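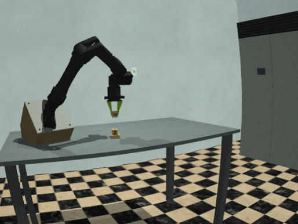
Section 4. Setting the hardness and running the first cycle

Read this section before you touch the control head. The quick-start card in the box says the Amrani softener "adjusts itself to your water." It does not test your water. It counts gallons and does arithmetic with the number you give it, and if you give it a bad number you get bad arithmetic.

4.1 Find your real hardness

1. Draw a glass of cold water from a tap the softener does not feed. An outside spigot usually works. Let it run for a few minutes first.

2. Dip one of the Bisteck strips and read it when the package says to. The colors between the middle pads are hard to tell apart under a yellow bulb, so take it to a window.

3. Do it again with a second strip. If the two disagree, don't average them. Buy a drop-type kit or send a sample to a lab that isn't selling softeners.

4. Write the result down in grains per gallon. If your report is in parts per million, divide by 17 and you'll be close enough for this machine.

Note: A salesman's number is not a test result. One household we heard from was told 23 grains at the kitchen table and got 6 from a lab.

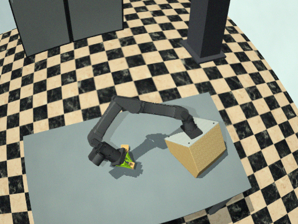

Fig. 4-2. Arm and wedge-shaped pedestal on the tabletop.

4.2 Enter the number

1. Hold SET until the display blinks. It takes longer than you expect. If you let go early you'll land in the clock menu, and you have to wait for it to time out.

2. Press UP or DOWN to reach your hardness.

3. If you have iron in the water, the card tells you to add a "compensation factor" and gives a table for it. We have not seen any explanation of where the table comes from. A small amount of dissolved iron can be allowed for this way. Rusty water that stains the tub needs a separate filter ahead of the softener, whatever the table says.

4. Press SET once to save. Unplug the unit, plug it back in, and check that the number is still there. On the older control heads it sometimes isn't.

4.3 Salt

Use plain pellets. Russka sells a bag marked as resin-cleaning, at a higher price, and it may do something. We ran it through the fall, up to the end of November, and couldn't tell the difference by strip or by soap.

1. Pour in salt until the tank is half full. The fill line molded into the wall is higher than that, and filling to it

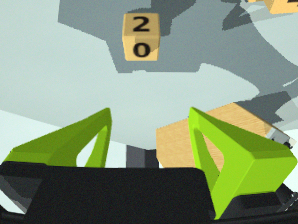 is a good way to get a salt bridge in a damp basement. A bridge is a hard crust with a hollow under it. The tank looks full and the softener quietly stops softening.

2. Push a broom handle down through the salt once a month. Don't hammer on the tank.

3. Leave the brine well cap on.

CAUTION: Do not use rock salt sold for driveways. The dirt in it ends up at the bottom of the tank, and you will be the one scooping it out.

4.4 First regeneration

1. Open the bypass valve slowly, a quarter turn, until the hissing stops. Then open it all the way.

2. Hold REGEN until the motor starts.

3. Stay with it. Watch the drain hose through the backwash step and put a bucket under the end if you don't trust the clamp. The clamp in the box is not one to trust.

4. When it finishes, run a cold tap until the water clears, then test with a strip.

The brochure promises soft water "within the hour." Allow the evening.

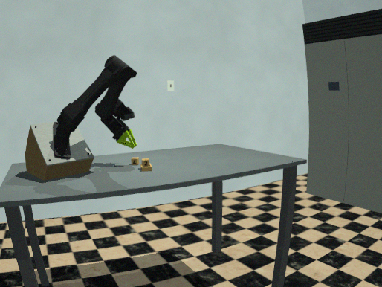
Marwa Younis: Mine still read hard the next morning, with everything set as written. The bypass handle looked open and was short of its stop. I'd put that check ahead of the strip test.

Fair point. Check the handle before you test.

4.5 If the strip still shows hard water

1. Confirm that the tap you tested is on the softened line.

2. Look for a salt bridge.

3. Run a second regeneration, once. Running it over and over only uses up salt.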